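Small object won't stay put in the gripper, simulated arm, home build
Posted by Lahtinen, October 21, 2023

I'm building a tidying robot in the spare room, or will be once the simulation stops making a fool of me. The plan is an arm that picks up the bits that collect on top of a chest of drawers: rings, watches, single earrings, the usual sediment. I can't afford the real arm, so for now it all lives on my PC, with a Franka model next to a wooden dresser.

Big things are fine. It will lift a mug all day. Give it something ring-shaped and it goes to pieces. The fingers come down over the dresser top, the ring ends up hanging in the air beside them, and then it either drops or leaves for the far wall at a speed I'd call ambitious.

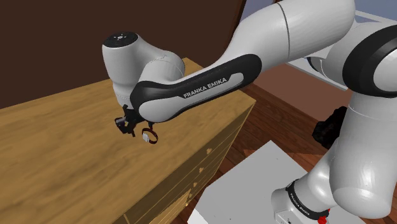 I've had the friction up and down so many times that I've lost track of the original value. The time step is whatever came with the package. Mass of the ring is 9 grams. Has anyone got small objects to behave, or should I switch to a robot that only tidies mugs?

Hutadine
Turn the friction up.

Anneli Kettunen
He's done the friction. Look at the collision shape first. Most importers wrap a small mesh in a convex hull, so your ring is a solid lump as far as the physics is concerned, probably with a contact margin fatter than the band. The fingers meet the margin, the solver panics, off it goes. Turn on the collision view and you'll know in a minute.

If that's the trouble, build the ring out of short boxes in a circle. I used 19 for a napkin ring and it looked dreadful and worked. Then drop the margin to well under a millimetre and run the physics at 1000 steps a second. Slow the finger closing as well. Mine snapped shut like a handbag until May.

Check your units too. I once spent a weekend on a ring that weighed nine kilos.

Lahtinen
It was a hull. It was also kilos. Boxes going in tonight, and the mug can have the evening off.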